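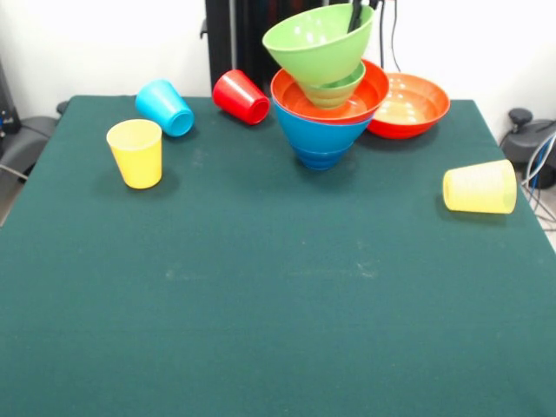 Bowl stacking on the green cloth at Peloden. Light green one going on!

Okay, a budget thread, because we're finally planning the second bench and I've been buried in quotes since June.

1/ We've got $2000 for everything that isn't the arm. Cloth, stand, cables, spare finger pads, cups and bowls. Sounds like loads. It goes fast.

2/ Biggest line so far is the stand. Kinnear quoted 48 days on theirs, Aris can do 9 but charges more for shipping. I'm leaning Aris, the bench is no good to us with nothing to bolt a camera to.

3/ Best value of the lot is plastic dishes. Bright colours, a few sizes, different ribbing, and you've got nesting, sorting and tipped-over cups all from one shopping bag. I love this part of the job!!

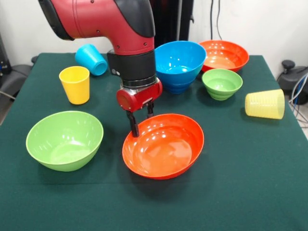

4/ Finger pads. Please budget for spares from day one. We ordered 2 sets for the first bench and I wish I'd doubled it. Isance sells them in bulk packs, so that's going on the list.

5/ Cables always get forgotten (by me, twice). Measure the run down to the floor and back up, then add a metre.

6/ Still undecided on a second cloth in another colour, maybe grey. If you've run the same tasks on two backgrounds, did it earn its spot in the budget? Would love to hear before I send the order in.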